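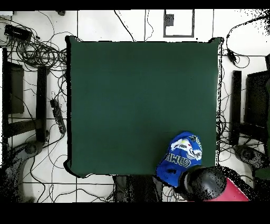
Marwa Shehata keeps the toilet passes in a biscuit tin. She has nine of them, all yellow, all laminated, each with the Orska Academy crest and the words PERMISSION TO BE ABSENT (BRIEFLY). Her daughter brought most of them home by accident over the course of Year 8. One has been through the wash and is still perfectly readable.

"They spent money on those," she says. "You can tell. The books were held together with tape, but the passes were beautiful."

We are at her kitchen table on Planamska Road, five minutes from the school gates. She taught chemistry there for eleven years before she left to have a quieter life, which she then ruined by starting a campaign. For the better part of two terms, Orska locked its pupil toilets during lessons and opened them only to children holding a pass, and a pass cost points. The points lived on a behaviour app supplied by a firm called Ganovance. Lose enough of them and you sat in the hall after school, copying out the code of conduct.

I ask how a school arrives at that sort of rule. She has clearly been asked before and has settled on an answer.

"By meetings. I've been in those meetings. Somebody says there's vaping in the toilets, and there is, I'm not going to pretend there isn't. Somebody else says lock them. Then there's a silence where a person ought to say, hang on, they're twelve. And it's ten to five and everyone wants to go home."

The rule came in after Christmas without a letter. Parents found out from their children or, in several cases, from the app, which sent a notification. Hers said: "Your child has used 1 comfort credit." She thought it was something to do with the trains.

What changed her mind from annoyed to furious was a girl in her daughter's form who had asked to go during a maths lesson, been told she had no credits left, asked again, and been given a detention for asking again. The girl had started her period. She walked home at lunchtime with a jumper tied round her waist and was then marked down for leaving the site.

"She got two sanctions for it, and a third for uniform, on account of the jumper," Shehata says. "I want to be fair to the teacher. He was new, he was covering, the screen told him no. He did what the screen said. I've done cover lessons, you'd do what a passing dog said."

She wrote to the head, Bogumił Pawlak, that evening. She got back four paragraphs on readiness to learn. She wrote again and got the same four paragraphs with the date changed. It was at that point that she made a data request, something she describes as the only exciting thing she has ever done with a printer.

The reply arrived in a box. In one term the app had logged 1,407 refusals. It had also logged 174 detentions under a heading of its own, "persistent comfort requests", and the phrase has since gone on a mug, a present from her sister-in-law.

"I read it out at the open meeting, just the heading," she says. "I didn't have to do anything else. You could hear people saying it to each other. Comfort requests. There was a man at the back who's a plumber and he was absolutely beside himself."

The meeting was held in the school hall and was meant to be about parking. Pawlak, to his credit, stayed to the end of it. He told parents that the policy had been "widely misunderstood" and that any pupil with a medical need could apply for an exemption. Grażyna Lis, a GP at the Kaewkla surgery with two sons at the school, stood up to say that she had been writing letters for those exemptions since January, that she was being asked for them at a rate of several a week, and that she did not regard having a bladder as a condition.

Did that finish it? Shehata laughs. "No! God, no. They reviewed it. It took until June to review it. They wanted to ask the pupils what they thought, and I'm all for that, but the survey had a question that went, 'How could YOU plan your breaks better?' My daughter put 'by being a camel'. She lost a point."

The locks came off in the last week of the summer term, when half of Year 11 had already gone. The app stayed. Orska has another year on the contract, and the comfort credits have been renamed "wellbeing time", are unlimited, and are still counted. She would like them not to be counted. She has written to say so.

I put it to her that there is another side. Several of her former colleagues supported the locks, and one, Przemysław Górecki, wrote in the local paper that teachers were being asked to run lessons "through a revolving door". He had a ceiling tile thrown at him outside the boys' toilets two years ago. He isn't making it up.

"He isn't," she agrees. "Przemek's a good teacher and he had every right to be fed up. We've had coffee. We shouted a bit. But what he needed was an adult on that corridor, and there used to be one. Wiesława Wysocka sat outside those toilets with a crossword for years and I never saw so much as a wet paper towel thrown. They didn't replace her when she retired. They bought an app."

She doesn't know what the app cost. She asked, and was told it was commercially sensitive. She gets up to put the kettle on, and talks with her back to me for a bit about the girl with the jumper, who is in Year 9 now and has moved forms. The sanctions were taken off her record after the family complained. They had an apology, of sorts. It said the school was sorry she had felt uncomfortable.

"Felt," says Shehata.

I ask whether she would ever go back to teaching. She says she misses the Bunsen burners and about one class in three. The school has in fact been in touch: it is short of a chemistry teacher and wondered if she might do a couple of days. She hasn't replied yet. She wants to see the staff toilet arrangements in writing.

The governors next discuss the behaviour policy in December. The agenda gives it ten minutes, after parking.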